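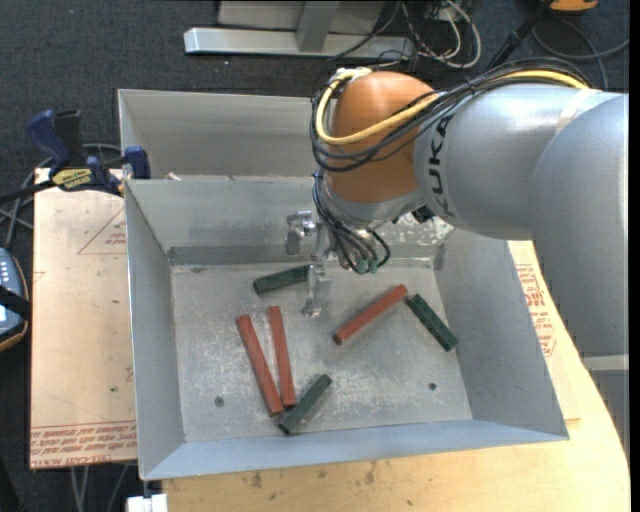 Flukwood
Going to disagree with the first post. Galvanized sheet is fine for a compost or soil bin as long as the pH stays above 6. Zinc gets mobile in acid soil. If you are mixing for blueberries, use something else.

Custico
Above 6 is optimistic for anything with peat in it. My potting mix tests at 5.4 before lime. The coating on my old trough went chalky inside a season and I had rust at the seams by the second April.

Clovard
Rust at the seams usually means the cut edges were never sealed. Bare edge, standing moisture, fertilizer salts. Did you treat them?

Custico
No. It was sold as ready to use.

Hideaki Kamata
Cold galvanizing paint on every cut edge, two coats, and let it cure before filling. I did this on a 53 gallon trough and the seams are still tight. Drainage matters more than the paint, though. Mine sits on a slope with the holes on the low side.

Flukwood
Agree on drainage. Disagree on two coats being enough if you shovel out of it. A steel blade goes through that paint in a week. Use a plastic scoop.

Ikeda
Why not stainless? I priced a 304 bin of similar volume and it came to $714.

Clovard
Because a galvanized one is a fraction of that, and 304 will still pit if you leave fertilizer salts sitting in it.

Custico
Pitting on 304 from garden fertilizer – do you have a source? I have only seen it with pool chemicals.

Clovard
Potassium chloride. Check the bag, a lot of cheap blends use it as the potash source.

Custico
Mine is sulfate of potash, so that would not apply. I will seal the edges on the next one and report back.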